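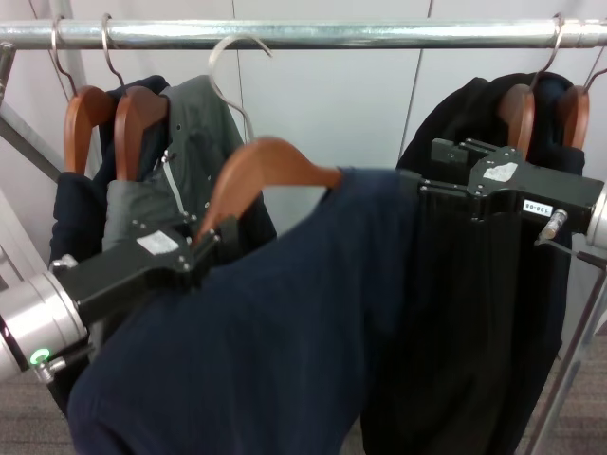
Navy ribbed knit and its hanger, clear of the rail.

Projects > Clothing Loan > Progress reports

20 Sep 2022
Abena Tsikata

Progress to date, for the Cabrera fund

The loan wardrobe now holds 418 garments, of which 116 are coats and jackets. Your grant paid for the chrome rail and the hangers, and both have gone into service without drama, a first for this project.

Knitwear remains the difficulty. A heavy sweater on a hanger slowly becomes a dress, and we have 53 heavy sweaters. From January they will be folded on shelves, budget permitting – we have asked Kurker to quote for the shelving and received, so far, a very nice brochure.

Jackets are better behaved. We zip them before hanging, when we remember.

The rail stands close to the paneled wall, which leaves the aisle free for people trying things on. Borrowers made 51 loans this quarter. Most came back. One came back cleaner than it left, and we are trying not to take that personally.

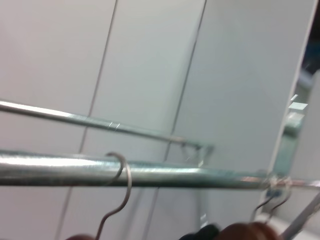 Spending and next steps

Rail and hangers came in under budget. We would like to move the difference to shelving and will send a revised sheet with the Kurker quote.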